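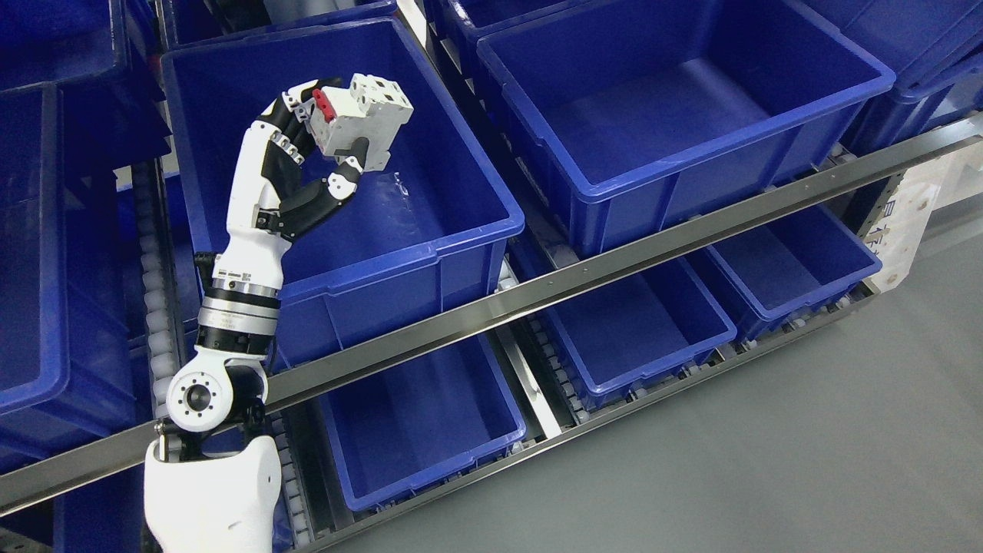

Page 2 sur 3

Sujet : Ranger le matériel modulaire, bacs ou tiroirs ?

kdo_rail
Posté à 7h12
bon je reprends le fil, pas eu le temps hier. Donc rack métal plusieurs niveaux, grands bacs bleus dessus. Les modulaires multipôles à manette rouge iront dans un bac à eux, le reste on verra. Pour l'instant le grand bac est vide, je pars de zéro. Avant c'était tout en cartons sous l'établi, 200 pièces mélangées, disjoncteurs, peignes, embouts, capots... l'horreur.
Question du coup : vous triez par calibre ou par nombre de pôles ?

Pumis
Posté à 7h40
Par pôles. Le calibre se lit dessus, pas besoin de bac pour ça

vieux_tableau
Posté à 7h58
Pas d'accord. Par calibre TOUJOURS. Quand t'es à la bourre et que tu prends un 20 pour un 16 parce que les deux trainent dans le même bac tu rigoles moins. J'ai 28 petits bacs, un par ref, étiquette devant, basta.

Pumis
Posté à 8h03
28 bacs pour un particulier, mouais. Lui il a des grands bacs de toute façon, il va pas mettre trois disjoncteurs au fond de chaque

sertissage_du_46
Posté à 8h21
Moi ce qui me gêne c'est justement la taille. Dans un gros bac le modulaire se retrouve en vrac, les manettes prennent des coups, les vis se barrent. Mettez des séparateurs. Chez Clolley y en a qui se clipsent, enfin chez moi ils tiennent, à voir sur les tiens

kdo_rail
Posté à 12h34
@sertissage oui j'y ai pensé, les bords sont bien épais et y a des nervures sur les côtés mais je sais pas si ça clipse. Faut que je mesure.
Sinon j'ai ajouté une étape entre les deux : un plateau bleu à rebords, sur la petite table inox. Je sors du carton, je pose sur le plateau, je regarde ce que c'est, et SEULEMENT après ça part au rack.
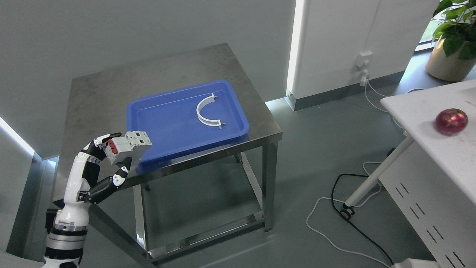
Ça évite de balancer n'importe quoi dans les bacs. Les pièces bizarres restent sur le plateau jusqu'à ce que je sache où les mettre, genre l'espèce d'arche blanche en demi-cercle avec une patte à chaque bout, aucune idée d'où elle sort. Si quelqu'un reconnait je prends.

Pirzada_bricole
Posté à 12h50
un collier pour gaine ? dur à dire

vieux_tableau
Posté à 13h05
Collier je pense pas, trop large. Un support de qqch. Poubelle si ça fait deux ans que tu t'en sers pas

kdo_rail
Posté à 13h09
jamais de la vie, le jour où je la jette j'en ai besoin le lendemain

Pumis
Posté à 13h15
Le plateau je valide par contre. L'inox aussi, un coup de chiffon et c'est reparti. Moi j'avais un plateau en bois, les petites vis se coinçaient dans les fentes, plus jamais

sertissage_du_46
Posté à 18h47
Et l'étiquetage ? Sur les bacs bleus le feutre ça se voit que dalle. Prends du ruban blanc Zarel, le large. Environ 2000 étiquettes imprimées à l'atelier depuis qu'on l'a, deux décollées à tout casser.

vieux_tableau
Posté à 19h02
ruban blanc sur plastique brillant ça tient un été et puis c'est tout. En juin dans mon garage tout était par terre. Porte-étiquette vissé.

sertissage_du_46
Posté à 19h06
Tu dégraisses avant au moins ??

vieux_tableau
Posté à 19h10
...
non

kdo_rail
Posté à 21h20
ok alors j'ai tranché, par pôles, désolé vieux_tableau. Deux grands bacs côte à côte sur l'étage du haut, multipôles dans le premier, le deuxième pour les uni + neutre. Je mets le haut pour ce qui sert tout le temps, les trucs lourds iront en bas. Numéro 3180 marqué sur le carton de peignes si ça parle à quelqu'un, j'ai plus la facture et je voudrais les mêmes.

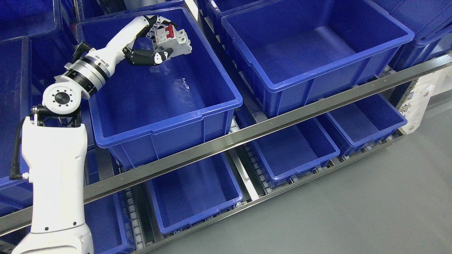

Disjoncteur à manette rouge au-dessus du grand bac bleu, étage du haut.

Pour les séparateurs j'ai pas encore décidé, les parois sont un peu inclinées donc une planchette droite va laisser un jour en haut. Carton ondulé pour commencer peut-être

Pirzada_bricole
Posté à 21h41
carton non !! ça prend la poussière et ça se ramollit. chute de PVC, tu coupes en biais à la scie fine, 10 min l'affaire

Pumis
Posté à 21h55
+1 PVC. Et mets quand même les différentiels à part, mélange pas avec le reste meme si c'est le même nombre de pôles

kdo_rail
Posté à 22h03
ah oui pas bête. donc troisième bac. je regarde ce qu'il me reste comme place en dessous et je reviens

vieux_tableau
Posté à 22h08
Troisième bac, puis quatrième... on en reparle quand t'es à 28

Aller à la page : 1 2 3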